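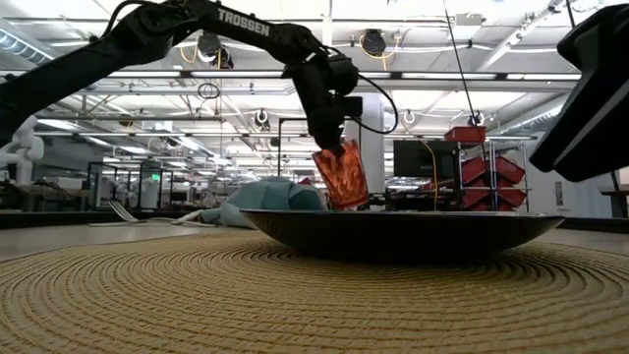
*Table work at Sikgate: the TROSSEN arm with an orange-red piece over the dark bowl.*

**The arms at Sikgate, one month in**

Management's update of 7 October 2022 says the table-clearing trial at Sikgate is "freeing staff for higher-value work." I spent two shifts on the floor trying to find the higher-value work. I found Parisa Golestani folding cloths.

Parisa has been on the sorting side for eight years. Before the trial she and one other person reset the sample tables between sessions: bowls, mats, forks, the lot. It was dull, she says, but you could talk while you did it, and you could leave the table when it was done. Now she sets out the pieces for the arm, stands by while it works, and sets them out again. Her job title has changed to "cell attendant." Her pay hasn't.

The Drandgate consultants gave us a slide with a figure of 30 percent on it. Thirty percent of what, I asked, and was told it was a projection. I asked again by email and got the same slide. If anyone at Hyvönen, where they ran the earlier version, has real numbers on time per table with the attendant's hours included, please send them to the newsletter. Leaving those hours out is how you get a good slide.

To be fair to the machines, a few people like them. The technicians have been decent about explaining things, and more than one person told me their wrists would be glad to see the back of repetitive lifting. I would be glad too. But a bowl is not what hurts anybody's wrists here. The heavy crates are still moved by hand, and there is no plan to change that in the Stustness agreement. I have read all 18 pages of it.

What the agreement does contain is a clause letting the company "adjust attendance levels" once the trial ends. We asked what that means and heard that it is standard wording. Maybe so. Standard wording has cost people shifts before – ask anyone who was here when the labeling line went in.

We are asking for three things to be put in writing before the trial is extended: no cut in hours for attendants, a pay review for the new job title, and training during paid time. The training offered so far was a video, to be watched at home.

If you have worked a shift beside the arms, write down what you did and how long you stood there waiting. Notes can go in the newsletter box by the time clock, with or without your name. The next meeting with management is at the end of October and we would like to bring more than opinions.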